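Coffee Mornings Return to Sfeir Hall, With a New Home for the Beans

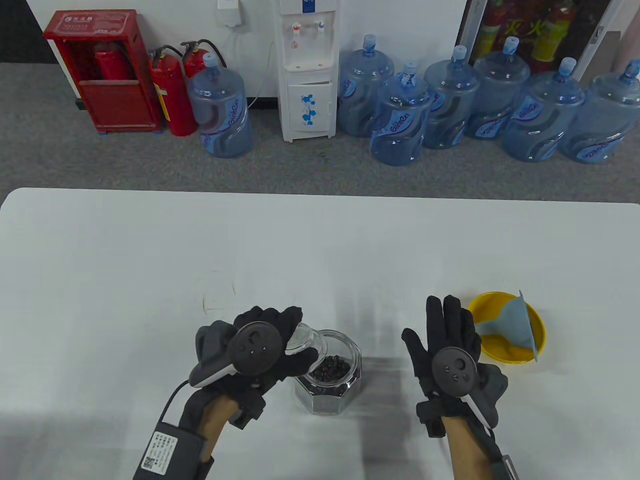 The coffee mornings at Sfeir Hall are back for the winter, and the organizers would like everyone on the street, old faces and new ones, to know that there is a seat waiting. The doors open at 8 each morning through December, and the first pot should be ready soon after that, provided the grinder behaves itself. Regulars will notice that the beans have moved out of their paper sacks and into glass. The jars are the heavy eight-sided kind with a wide round mouth and a clear lid, so it is easy to tell when one is down to about half and will need topping up before the next crowd comes in.

The switch was the idea of Xiomara Bellamy, who has looked after the drinks table for three winters now and has swept up more spilled beans than she cares to remember. She wanted something a person could fill without making a mess, and a soft pale blue funnel, kept in a yellow bowl when it is between jobs, has taken care of most of that.

"I used to find beans in my coat pockets in March," she said, laughing. "You pour from a sack at that hour of the morning and you get what you deserve."

The beans themselves are a dark roast from Batetetti, the small roaster over on Canal Road, where Muthu Krishnan has kindly agreed to set aside up to 15 pounds a month for the hall at cost. He dropped off the first delivery himself and stayed for two cups and a long talk about water — he has strong feelings about water — before heading back to open the shop.

Last winter's mornings brought in $914 for the hall's heating fund, all of it from the donation tin by the door, and Bellamy hopes to do a little better this time around. Coffee is still free to anyone who would like it, and so is the tea, which Abla Haddad will be making with fresh mint for as long as her supplier has it.

There is room for 88 people in the main hall, though the mornings have never been anything like that full. Anyone who can spare an hour for pouring or washing up is asked to leave a name on the sheet beside the coat rack. Clean glass jars with lids that fit are welcome too, and can be left at the kitchen hatch any time before noon.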